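Hello Yurani,

You asked for something readable in place of the usual spreadsheet, so I'll just tell you how it's going. Short version: the tidying work is ahead of plan, the laundry work is well behind it, and I'd like to talk about moving a bit of money between the two.

The laundry first, as it's the bit I've been dreading. We promised Arnent a machine that could fold a hand towel by the end of the winter. It can, if the towel is flat and square to the table when it starts, and anybody with a laundry room will tell you what that's worth. From a heap it manages some 30 per cent, and Reijo thinks even that flatters us. Cloth is horrible stuff! I don't think more hours on the same method will fix it.

Tidying is much more cheerful. We're still on small plastic blocks — stars, cylinders, a heart, that sort of thing — on a plain wooden board, and the job is to clear them away by shape or by colour, whichever we ask for. Since July we've done 300 proper runs, and the arm cleared the whole board in 80 per cent of the last batch. 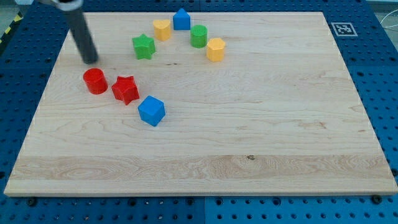
Privbridge, 31 January 2025

I had to stop there for the call with Vundine, and I'm picking this up again now with their answer in hand. They're happy for us to try the sorting in their returns room for 6 weeks, which is longer than I dared ask for. It's real shop-floor work (odd boots, hangers, boxes of bits) and Orest is already fretting about the lighting.

You'll want to know if any of it could do a person's chores yet. Not at home, no. When two pieces sit nearly touching, the arm still tends to nudge one while going for the other, and a toddler would beat it for speed. Kagiso is working on the close-together problem and I'd give that until the summer.

So, the money. Could we shift the second half of the towel budget over to the Vundine visit? It would pay for travel and a spare gripper, and we'd keep the folding ticking over in the background. If you can let me know before the next payment goes out, I'll redo the forms myself.

All the best,
Tuấn Lý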